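과자 통을 정리하면서 든 생각

지난번 글에서 차 마시는 자리를 새로 꾸몄다고 썼습니다. 그 글을 읽고 간식은 어디에 두는지 물어보신 분이 있어서, 오늘은 간식에 대해서만 쓰려고 합니다. 저는 한국어를 배운 지 오래되지 않았기 때문에 표현이 어색한 곳이 있을 것입니다. 천천히 읽어 주시면 고맙겠습니다.

제가 다니는 Fivmont의 작업실에는 간식이 많습니다. 일이 늦게 끝나는 날이 있어서 다들 무엇인가를 사 옵니다. 작은 봉지 과자도 있고, 견과가 들어간 바도 있습니다. 처음에는 종이 상자 하나에 모두 넣었습니다. 그런데 상자 안이 보이지 않으니까 같은 것을 또 사게 되었습니다. 밑에 깔린 것은 잊어버렸고, 6월에 상자를 비웠을 때 날짜가 지난 바가 여러 개 나왔습니다. 조금 부끄러웠습니다.

그래서 투명한 통을 사기로 했습니다. 저는 Flakard라는 가게에서 뚜껑이 없는 것을 골랐습니다. 한 통에 3000원이었습니다. 뚜껑이 있는 것도 같은 선반에 있었지만, 뚜껑이 있으면 사람들은 열고 나서 닫지 않습니다. 저도 그렇습니다.

정리하는 방법은 간단합니다. 먼저 책상 위에 봉지를 꺼내 놓습니다. 꺼내 놓고 보면 우리가 어떤 색을 좋아하는지 알 수 있어서 재미있습니다. 초록색, 노란색, 파란색, 은색 봉지가 한 통에 같이 들어 있으면 예쁘기는 합니다. 그러나 찾는 사람에게는 불편합니다. 소금 맛을 먹고 싶은 사람이 손으로 휘저으면 봉지가 구겨지고, 안의 과자가 부서집니다. 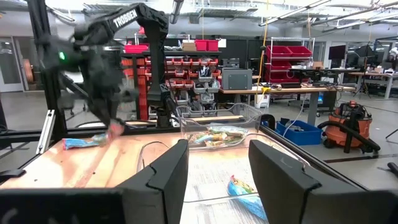 색으로 나누지 말고 날짜로 나누는 것이 좋지 않으냐는 댓글이 지난번 글에 있었습니다. 색은 예쁘지만 먹는 순서를 알려 주지 않고, 자기 집에서는 먼저 먹을 것을 앞에 두는 습관만으로 버리는 과자가 거의 없어졌다고 했습니다. 저는 이 의견을 읽고 오래 생각했습니다. 맞는 말씀입니다. 다만 작업실은 집과 달라서, 날짜를 확인하고 꺼내는 사람이 저밖에 없을 것 같았습니다. 결국 두 가지를 섞기로 했습니다. 종류로 먼저 나누고, 같은 종류 안에서 날짜가 가까운 것을 위에 올립니다.

나누는 기준도 몇 번 바꾸었습니다. 처음에는 단 것과 짠 것으로 나누었는데, 달고 짠 과자가 있다는 것을 잊었습니다. 캐러멜 맛 프레첼은 어느 쪽에 넣어야 합니까? 이 문제로 점심시간을 다 썼습니다. 지금은 봉지와 바, 이렇게 2종류입니다. 봉지는 공기가 들어 있어서 부피가 크고, 바는 납작해서 쌓기 쉽습니다. 모양이 다르니까 통도 다르게 쓰는 것이 자연스럽습니다.

바는 포장이 미끄러워서 높이 쌓으면 무너집니다. 저는 통의 반 정도만 채웁니다. 남은 것은 Cozma 선반 아래 칸에 두었다가 통이 줄어들면 옮깁니다. 통 하나는 일부러 비워 둡니다. 새로 사 온 것을 바로 섞지 않고 거기에 먼저 놓으면, 날짜를 볼 시간이 생깁니다. 제 고향에서는 이런 그릇을 "손님 그릇"이라고 부릅니다. 한국어에도 비슷한 말이 있는지 궁금합니다.

바닥에 까는 것도 중요합니다. 나무 책상은 매끄러워서 가벼운 통이 잘 밀립니다. 회색 매트를 하나 깔고 그 위에 통을 놓으니 한 손으로 꺼내도 움직이지 않습니다. 매트는 물에 헹구면 되니까 부스러기가 떨어져도 괜찮습니다. 그리고 화분도 하나 있으면 좋습니다. 잎이 넓은 초록색 식물은 과자 옆에 있어도 잘 어울립니다. 물을 줄 때만 통을 조금 멀리 옮기시기 바랍니다.

정리를 하다 보면 파란 포장의 바가 꼭 밖에 남습니다. 작업실에서 제일 인기 있는 맛이라서 따로 자리를 줄까 생각하고 있습니다. 오늘도 책상에 4개가 나와 있었습니다.

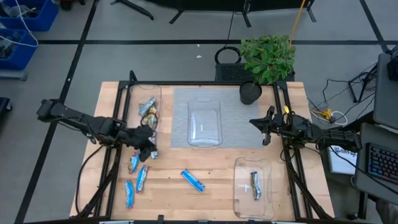 다음에 살 것

같은 크기의 통을 하나 더 살 생각입니다. 지금 쓰는 통에는 바가 넉넉하게 들어가지만 큰 봉지는 위로 올라옵니다. 더 깊은 통도 보았는데, 깊으면 밑에 있는 것을 또 잊어버릴 것 같아서 사지 않았습니다.

라벨도 필요합니다. Justevham에 있는 문구점에서 300원이 넘는 작은 스티커를 보았습니다. 종이로 된 것은 물이 묻으면 번지니까 비닐로 된 것을 사려고 합니다. 글씨는 제가 쓰지 않고 글씨가 예쁜 동료에게 부탁하겠습니다. 제가 "견과"를 "겨과"라고 쓴 적이 있어서 그렇습니다.

그리고 캐러멜 맛 프레첼은 아직 봉지 통에 있습니다. 더 좋은 생각이 있으신 분은 댓글로 알려 주십시오. 다음 글에는 컵을 말리는 자리에 대해서 쓰겠습니다.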